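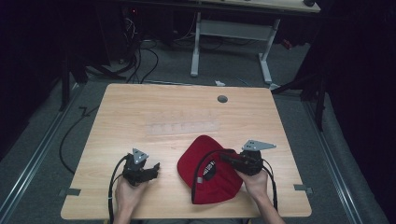
Védís Hallgrímsson 在给我们的来信里提过一个问题:一套手持夹爪采集工位的报价里,夹爪本体写得很清楚,安装板、线缆、桌子、围帘和地面走线却合并成一行“其他”,这样的预算交到财务手里,应当按什么科目审?她还要求我们把“其他”拆到可以单独退货的程度。

来信之后,Larkmont 的报价对照表取消了“其他”这一行。现行版本中,凡是能够单独下单、单独损坏或单独更换的部件,都有自己的行号。

关于 Larkmont

Larkmont 为实验室、职业院校和中小型制造单位编制机器人与自动化设备的采购计划。我们的工作从需求说明开始,到设备验收后的第一次年度复核结束。公司设在 Gimusden,现有七名员工,其中机械与电气背景四人,成本核算两人,文件与合同一人。

我们不生产设备,不代理品牌,也不从供应商处收取佣金或返点。收入全部来自委托方支付的服务费,计费方式见下文。

公司成立初期只做一件事:替委托方读报价单。当时收到的报价单格式差别很大,同一类机械臂,有的报价含控制柜和示教器,有的不含;同一类末端执行器,有的按只计价,有的按对计价,安装法兰另算。把这些报价换算到同一口径所花的时间,通常超过选型本身。后来的服务项目都是在这项换算工作上增加的。

业务范围

一、需求说明编制

委托方提供任务、场地和人员情况,我们将其写成可供询价的技术需求。需求说明分为“必须满足”“可以替代”“暂不采购”三栏。第三栏经常被忽略,但它对后续预算影响较大:凡是列入暂不采购的项目,接口、电源容量和占地都要在本期预留,预留部分计入本期费用。

以双手桌面操作为例,操作员两手各持一只夹爪,处理帽子一类的软质物品。需求说明里至少要写明下列内容:

物品的尺寸范围,以及取放时的朝向,例如帽子是正放还是翻过来、衬里朝上;
夹爪的开口范围和指面材料;
安装板的外形、孔位和固定方式,左右两侧是否同一规格;
线缆的长度、走向,以及是否允许越过工作区;
桌面尺寸、高度、表面颜色,是否需要过线孔;
相邻工位的间距与背景遮挡。

上述项目中,安装板和线缆的询价漏项最多。安装板多为非标件,单价不高,交期却常常长于夹爪本体。左右两侧安装板形状不同的,应作为两个料号处理,备件也分别计算。

二、报价换算

所有报价统一换算为“到场可用价”。换算项包括运输、关税与清关、安装调试、首批耗材、必需的软件授权、培训以及保修期内的上门费用。供应商未报的项目,由我们书面询问;截止日前未得到答复的,在对照表中标为“未报”,并按同类记录中的较高值计入。标为“未报”的金额以斜杠填充,不与已报金额混排。

换算所依据的价格库目前收录 619 条报价记录,对应 279 种设备和部件。每条记录保留币种、付款条件、有效期和是否含税四个字段。超过有效期两年的记录不再用于计价,只用于观察价格变化方向。

三、预算编制

预算分三层:购置、投用、维持。购置层是到场可用价。投用层包括场地改造、供电与网络、地面和遮挡、安全评估以及操作人员的准备工时。维持层包括易损件、校准、软件续期、维修停机和报废处置。

三层分别编制,分别签字。将三层合并为一个总数提交审批的做法,我们不采用。原因在于资金来源:购置层通常走设备费,维持层走运行费,两者的年度和审批人都不同。合并之后,批准的金额看起来充足,次年换指面、换线缆时却没有对应科目可用。

四、到货与验收计划

验收条款在下单前写定,作为合同附件。每一条验收项目写明测试条件、判定方法、执行人和不合格时的处理方式。以“运行正常”“性能良好”为判定方法的条款一律退回重写。

验收付款比例由委托方决定。我们在计划中给出比例变化对供应商报价的影响,供委托方参考。

五、年度复核

设备投用满一年后,将实际支出与预算逐行比较。偏差超过事先约定范围的行,要求写明原因,并回填到价格库。复核报告只提交给委托方,未经书面同意不用于其他项目。

Prandirance 对照表

Prandirance 是公司内部使用的预算对照表,随服务一并交付,委托方可以在合同结束后继续使用和修改。表格不加密,不含宏,公式全部可见。

表内每一行有六个字段:行号、名称与规格、数量、到场可用价、更换周期、责任人。责任人一栏不得空白,也不得填写部门名称。该规定在多个项目中引起过争议,主要意见是设备属于课题组或车间公用,无法落到个人。我们的处理办法是允许填写岗位,但该岗位在填表时必须有人在任。

更换周期一栏按使用小时或操作次数填写。手持夹爪的指面、转轴和线缆接头磨损速度不同,不得共用一个周期。供应商没有提供周期数据的,填“待测”,并在投用层预算中列出测量所需的工时。

修订版本中与桌面工位有关的变动如下:

线缆由“套”改为“根”,每根记录两端接头型号;
安装板从夹爪附件移出,单独成行;
地面走线、线槽和防绊处理移入投用层;
遮光或隔断用的围帘及其支架单独成行;
用于桌面定位的胶带列为耗材,按卷计;
被操作的物品单独成行,注明是否允许磨损后继续使用。

最后一项起初被认为过细。实际核算时,软质物品的更换会影响任务的一致性:帽檐变形、衬里松脱之后,前后两批操作的条件已经不同。物品本身价格很低,重新采集的工时价格则不低,因此仍保留该行。

案例:Idahosa 培训中心

Idahosa 是一家职业培训机构,计划为机器人应用课程购置设备。最初方案是购买两台协作机械臂,放在一间普通教室里,课程从机械臂编程开始。场地面积和供电容量均满足要求,预算也已获得初步同意。

需求说明编制过程中发现,课程前半段的教学目标是让学员理解抓取动作、夹持位置和物品变形,机械臂在这一阶段大部分时间处于闲置状态。委托方据此将方案调整为两期。第一期购置手持夹爪和桌面工位,学员双手操作;第二期购置一台机械臂,沿用第一期的桌面、电源和网络点位。

调整后的第一期从下达订单到验收合格用时 40 个工作日。其中桌面和夹爪先行到货,安装板最晚。中心在等待安装板期间完成了供电检查、地面走线和操作规程的编写,没有发生赶工费用。

该项目中也有处理不当之处。我们在第一版计划中把备用线缆列入第二期,理由是第一期使用强度较低。年度复核显示,线缆接头的更换集中发生在第一期投用后的早期,主要与学员收纳方式有关,委托方只能以零星采购的方式补购,单价高于整批询价。此后的项目中,备用线缆一律与首批设备同时下单,收纳用具列入投用层。

第二期的机械臂型号在第一期结束后重新询价,没有沿用最初的选型。最初选型的负载高于课程需要,对应的底座和电源规格也偏高。

工作方法

项目开始时先勘察场地,再谈型号。勘察由我方一名技术人员和委托方指定的一名现场人员共同完成,记录门宽、电梯载重、供电回路、地面类型、网络点位、照明以及可以关闭的窗口。铺有地毯的房间,另行记录落地支架和导轨的放置方式,以及线缆在地面上的路径。

勘察记录在三日内发给委托方核对。核对完成之前不向供应商询价。

询价对象不少于三家。只有两家能够供应的部件,说明原因后可以按两家处理。只有一家能够供应的部件,必须在计划中给出停产或断供时的替代办法,包括替代件的尺寸差异和重新加工安装板的费用。

询价期间,委托方与供应商的技术沟通由委托方主持,我们列席并作记录。供应商口头承诺的事项,当天整理成文字请对方确认,未确认的不计入比较。免费赠送的部件同样要有料号和保修期限,否则在对照表中按零件缺失处理。

样机试用如果收费,费用单独列出,并注明正式采购时能否抵扣。试用应使用委托方的实际物品,供应商自带的演示件只能作为补充。试用记录须包括失败的抓取及其物品状态。

关于租赁与二手设备

租赁适用于使用期限明确、任务可能变更的项目。比较租赁与购置时,我们按同一使用期限计算,并将归还前的复原费用计入租赁一方。设备在租期内加装的安装板、支架和线缆归谁所有,应写入合同。

二手设备只在能够取得运行小时数、维修记录和软件授权转移证明时纳入比较。三项缺一项,不作比较。手持类夹爪的二手件目前不纳入,主要原因是转轴间隙难以在短时间内判定,而重新检定的费用接近新件的价格差。

闲置设备的再利用优先于两者。委托方库存中的桌子、支架、电源和计算机,经检查合格的按零购置价计入,同时在维持层计入其剩余寿命。旧桌加开过线孔、更换脚垫一类的改造,列入投用层。

计费与独立性

服务费按固定金额报价,在需求说明确定之后给出,不与设备采购金额挂钩。采购金额增加或减少,服务费不变。需求说明阶段单独计费,委托方在该阶段结束后可以终止委托,已完成的文件归委托方所有。

以下情况我们不接受委托:

供应商已经确定,仅需要补充比价文件;
验收条款由供应商单方提供且不允许修改;
委托方要求隐去对照表中的“未报”标记;
项目没有指定的现场负责人。

员工及其直系亲属不得持有被比较供应商的股份。员工离职后一年内加入供应商的,其参与过的项目由另一名员工重新核对,费用由公司承担。

文件与数据

项目文件按委托方分别存放。价格库只收录经委托方同意的记录,入库前删除单位名称、联系人和项目编号。现场照片、勘察图和操作记录不入库。

委托方可以随时要求删除自己提供的记录。删除后,由该记录推算出的计价结果在下一次修订时重新计算,已交付的文件不作追溯修改,但会书面告知受影响的行号。

常用文件包括需求说明模板、勘察记录表、Prandirance 空白表、验收条款样本和年度复核表。前两种可以来函索取,不收费。空白表附有填写说明,其中桌面工位一章以双夹爪配置为例,列出了从夹爪、安装板到地面线缆的全部行项。

预算周期安排

多数院校和公共机构在三月提交下一周期的设备计划。需要在此之前完成预算编制的单位,应预留需求说明、场地勘察和询价三个阶段的时间。仅有设备清单、没有任务说明的委托,需求说明阶段会相应延长。

错过提交时间的项目,可以先编制投用层和维持层,购置层待资金明确后补充。此种情况下,询价结果的有效期应覆盖预计下单时间,到期前由我们向供应商申请延期一次。

人员与招聘

技术岗位要求能够独立完成场地勘察,能够阅读机械图和电气图,能够写出无歧义的验收条款。成本岗位要求熟悉设备费与运行费的划分,有进口设备核算经验者优先。所有岗位均须参加至少一次完整的年度复核,之后方可单独负责项目。

目前招聘文件与合同岗位一人,工作地点为 Gimusden,可接受每周部分时间远程办公。应聘时请附一份自己编写的技术文件,篇幅不限,涉及保密的内容可以遮盖。

联系与来函

咨询请写明任务内容、计划投用时间、场地是否已确定以及资金来源。四项中有尚未确定的,写“未定”即可。我们在收到来函后的两个工作日内答复是否可以接受委托。

对照表的勘误和修改意见请注明版本和行号。被采纳的意见会记入下一版的修订说明,署名与否由来函人决定。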